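Writing the obituary before you need it

17 October 2026

I spent most of last week reading old obituaries, and I had the best time! I know how that sounds. But if you have ever tried to fit an aunt or a father into a newspaper column, you know it's a strange little craft, and I've gotten completely hooked on it.

It started when the cousins asked me to put together something for our grandmother, Olga Saavedra, who is very much alive and wants to approve the wording herself. She called me up and said she had read too many of these things that could have been about anybody. "Put in the bus," she told me. So the bus is going in. (She drove the Grimshaw route before I was born, and she once turned a full bus around to give a kid back his trumpet.)

My first draft was terrible. It had the dates, the towns, the list of children in order of age, and then the line about how she loved her family. Of course she loves her family! Everybody's grandmother loves her family. I read it to her over the phone and there was a long silence and then she asked me who had died.

So I went to the library in Kornska and asked for the old newspapers, and I sat there with a pencil and copied out the sentences I liked. A man who "could not pass a stalled car." A woman whose pie crust was known in three townships and whose recipe was not. A retired mail carrier who left behind "a wife, two sons, and every dog on Brondard Street." I wanted to meet all of them. What I noticed was how short the good ones are. One of my favorites is 80 words from start to finish, and I feel like I know exactly how that man held his coffee cup.

The notices from the fifties are wonderful in a different way, because they tell you everything about the funeral. Who sang, who carried the casket, which out-of-town relatives came and what train they took. There's one from a December when the snow was so bad that the service was held in the neighbor's front room, and the paper printed the names of every person who walked there. If you do family history, please go look at these. I found my grandfather's brother as a pallbearer for a man none of us had ever heard of, and now I have a whole new thread to pull on.

Then there's the money side, which I had never thought about. Our paper charges by the line, with extra for a photo, and the price I was quoted for my long version was $220. That made me a much better editor in one afternoon! Out went "peacefully, surrounded by," out went the names of the in-laws' in-laws (sorry, you know who you are), and in stayed the bus, the trumpet, and the tomatoes. The funeral home's own page has no limit on length, so the long version can live there and the short one can go in print. I wish I'd understood that when my dad passed, when we were all crowded around the kitchen table trying to trim him down by the letter.

A few things that have helped me, in case you're facing this too. Ask for verbs. If you ask relatives what somebody was like you get "kind" and "generous," and if you ask what she did on a Saturday night you get a story. Check every name with the person who owns it, middle initials included. My cousin in Jistside has been spelled wrong in two family notices already and she has not forgotten. And read it out loud to someone who never met the person. If they ask a question, that's usually the sentence you need to fix.
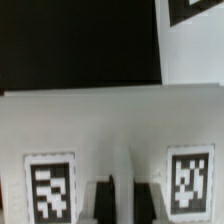
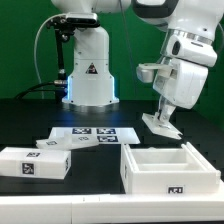 I've been going back and forth on the "survived by" paragraph. It's the part everybody checks first and it's the part with the most ways to hurt somebody. Grandma has strong feelings here. She wants her best friend listed with the family, ahead of a certain nephew, and she wants the stepchildren listed as children with no "step" in front. I love that. I had been following the order in a template I found online, and there is no law that says you have to use the template. The paper will print whatever order you send in.

She also wants the donation line to go to the library instead of flowers, and she'd like people to wear a color. She hasn't picked the color. We're on the third draft now, and she mailed the last one back with her corrections in green pen, mostly about the tomatoes. She says I made them sound small.

If you have a favorite line from an obituary, in your own family or one you clipped and kept, please leave it in the comments. I'm going back to Kornska with a fresh pencil as soon as I can, and I haven't even opened the twenties yet!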